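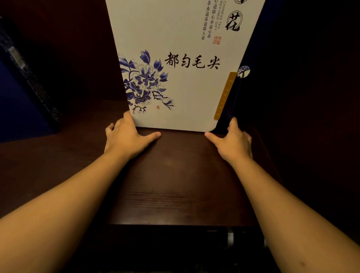
도윈마오젠(都匀毛尖) 선물 상자를 두 손으로 잡고 선반 안쪽에 세우기

차 선물 상자를 장식장에 진열하는 방법

작성: Trinness 생활 노트, 2025년 7월

선물로 받은 차 상자는 크고 예쁘지만, 장식장 한 칸에 넣으면 자리를 많이 차지합니다. 저는 한국어가 모국어가 아니어서 설명이 조금 딱딱할 수 있습니다. 순서대로 천천히 읽어 주시기 바랍니다.

준비물
마른 천 2장, 줄자, 미끄럼 방지 패드 3개. 저는 Furnell 패드를 사용합니다.

1. 칸을 비우고 닦습니다
안에 있는 물건을 모두 꺼내고 마른 천으로 바닥과 뒷면을 닦습니다. 어두운 나무색 선반은 먼지가 잘 보이므로 모서리까지 닦아야 합니다.

2. 높이를 잽니다
상자를 세울 때에는 앞쪽을 살짝 기울여 넣고, 안에서 바로 세웁니다. 그래서 상자 높이보다 조금 여유가 필요합니다. 지난 4월에 저는 재지 않고 넣다가 상자 윗부분에 흠집을 냈습니다.

3. 큰 상자를 먼저 세웁니다
두 손으로 아래쪽 양 모서리를 잡고 뒷벽 쪽으로 천천히 밉니다. 한 손으로 윗부분을 잡으면 뚜껑이 열릴 수 있습니다. 글씨와 모란꽃 그림이 있는 흰 면을 앞으로 향하게 합니다.

4. 다른 상자의 자리를 정합니다
상자가 하나 더 있으면 둘 다 세우지 않아도 됩니다. 하나는 눕혀서 옆에 두면 칸이 덜 답답합니다. 눕힌 상자는 조금 비스듬하게 놓으면 테두리의 청화 무늬가 잘 보입니다.

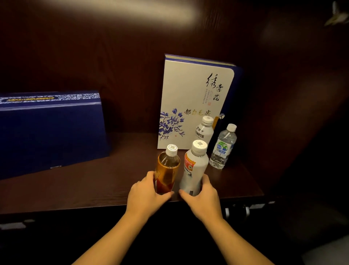
5. 병은 마지막에 놓습니다
병은 상자 앞과 옆에 모아 둡니다. 가장 보여 주고 싶은 글씨를 병이 가리지 않는지, 두 걸음 뒤에서 확인하십시오. 옆의 세로 무늬는 조금 가려져도 저는 괜찮다고 생각합니다. 병과 병 사이에는 손가락 하나가 들어갈 틈을 남깁니다.

주의할 점
마실 차는 이렇게 진열하지 마시고, 밀폐 용기에 옮겨서 서늘한 곳에 보관하십시오. 장식장에는 빈 상자만 두어도 모양은 같습니다. 햇빛이 직접 들어오는 칸은 상자 색이 바랠 수 있으니 피하는 것이 좋습니다.

조회 1,981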